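Reading Small Print on Dark Surfaces
Project report, second semester, Visual Communication

1. Background

Our group wanted to study why some printed labels are hard to read even when the letters are not very small. The idea came from the kitchen of our dormitory, where the marks on the Flelter stove knobs are dark gray on black and everybody turns on the wrong plate. In the course we learned that contrast is more important than size for many readers, and we wanted to test this with simple materials.

2. Materials and method

We made 80 sample cards. Half of them were white paper with gray letters and half were black cardboard with gray letters. The typeface was the same on all cards and we used 2 letter sizes. The words were product names which the readers could not know before, for example Bimemov and Drarkico, so that they could not guess from the first letters. We asked 29 students from the language center to read the cards at a table near the window in the afternoon, and again in the evening with only the ceiling lamp. The distance was fixed with a string, because at the first try people moved their heads forward without noticing. 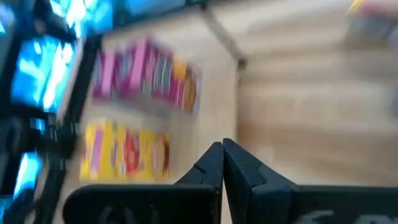

Contrast depends on the ink, the surface and the light together. The readers made more mistakes with the black cards than with the white cards, and the difference became bigger in the evening. A matte surface helps against reflections, but it does not help when the ink is too weak. The printing on the two black pieces in the photo is a good case of this: it is faint gray, and the lower portions of both pieces lie in deeper shadow than their upper faces. The lettering at the bottom of the right piece cannot be read. On our own cards the same gray was acceptable on white paper in both sessions.

3. Problems

The black cardboard from the Marino shop was not enough for all cards, so the last ones were made from a second package with a slightly different tone. We mixed them, but we did not mark which card was from which package. This was a mistake. Also, we had planned 200 cards at the beginning and had to reduce the number because cutting took too much time.

4. Next steps

We would like to repeat the evening session with a desk lamp from the side, and to add yellow letters. The reading lists and the card templates are in the shared folder of the course.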